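Ivham Food Hub: progress report to the Sterolden Fund
Period: December to 1st May

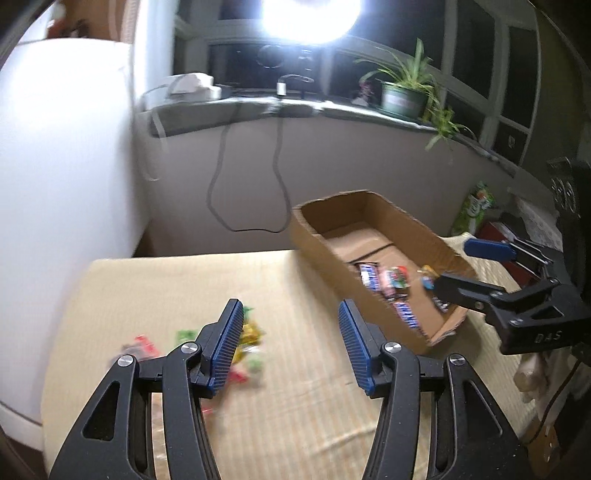 Wrapped sweets on the yellow cloth.

3 shares | 2 comments

Quick one this time as the accounts took most of the week. Full spreadsheet to follow under separate cover.

Where we are

Hub opened on time, just. Cold room went in a fortnight late (door arrived with the wrong hinges, went back to Cerker, came again). Running fine now. Engineer has signed it off and the certificate is in the folder you have access to, if the link still works. If not shout and I'll resend.

Parcels out in the period: 1,535. Target was lower, so we are ahead, but please don't read that as everything being easy. A lot of it fell in the first weeks and we were short of tins by the end of it. Bought in £949 worth of dry goods from Sirko to cover the gap. That was not in the budget. See below.

Households registered: 800. Some of these have only come the once. We are trying to work out a fair way of marking someone as no longer active without ringing them up and making them feel checked on. Open to suggestions if other grantees have cracked this.

Money

Spend to date is inside the grant apart from the dry goods. Would like to move the underspend on printing across to cover it. Leaflets came in cheaper because the school let us use their machine. Need your ok in writing before I do the transfer, last time it was done over the phone and the auditor wasn't keen.

Van: insurance went up at renewal. No way round it, got two other quotes and both were worse. Tyres will need doing before winter.

Staffing

Both part time posts filled. Driver started straight away, the stock post took longer as our first choice withdrew. Induction done, food hygiene done, first aid still to book. Fridge log is now filled in twice a day with no gaps since the new rota came in, which I'm pleased about.

What hasn't worked

Evening opening. Tried it for six weeks, hardly anyone came, heating the hall cost more than it was worth. Have stopped. The people who asked for it mostly wanted it for after late shifts and we were shutting before they'd finished, so the hours were wrong from the start. Might try a locker system instead. Looking at prices.

The recipe cards also need a rethink. Too many of them assume an oven. Plenty of our households have a microwave and one ring, so the next batch will be done for that.

Next period

- Sort the referral form, its still too long
- First aid training
- Second supplier for eggs and milk, we're too reliant on one
- Locker quotes
- Summer holiday lunches, plan and costings to you before the end of term

Need from you: ok on the printing transfer, and a date for the visit. Mornings are best, we are packing until lunch and you'd see teh place properly in use.

Maja Rutkowska
Hub manager, Ivham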